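FOR IMMEDIATE RELEASE, February

Larska opens up its gripper care routine to everyone

Hi, I'm Mawuli Quansah and I look after the robot arm in the demo kitchen at Larska. People write to me all the time asking how we keep the thing going, so we've put our whole care routine into one free guide. It's called Louro, it runs to 58 pages, and you can have it starting today!

I wrote most of it standing at the counter with a rag over my shoulder, and I think it reads that way. We're a small shop. Our arm spends its days around drawers, shelves and countertops (I love that part of the job), and a gripper that lives like that picks up dust and smudges in no time.

The first chapter is my morning check. I start at 8, power off, arm parked. I wipe the housing down with a dry cloth, then go over the screw heads with a hand driver to feel for any that have backed out. After that come the fingers. I move them by hand through their full travel, slowly, and listen. A gritty sound means I clean the linkage before I do anything else.
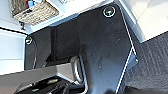

Scuffs on the black housing don't bother me, and the guide says so. I used to touch them up with paint, which was a silly way to spend an afternoon. What I do care about is play in the fingers. If I can wiggle one sideways, the arm stays parked until I've had the linkage apart and put it back together.

There's a long chapter on the wrist camera too. Take the gripper off for any reason and you should check the camera's view again once it's back on, even if you swear you put everything back the same way. I skipped that once and spent 2 days blaming the software!

Our friends at Flurau tried the draft on their own arm and sent back 134 comments. Some of them stung a bit, but the chapter on cables is so much better for it. Zekov did the drawings, and they're lovely and big, so you can follow them with the guide propped up at the far end of the bench.

Louro is free to download from the Larska website, and printed copies are at our front desk. If your setup is different from mine and a step doesn't fit, please write and tell me. I'm already keeping a folder for the next edition.

Press contact: Mawuli Quansah, Larska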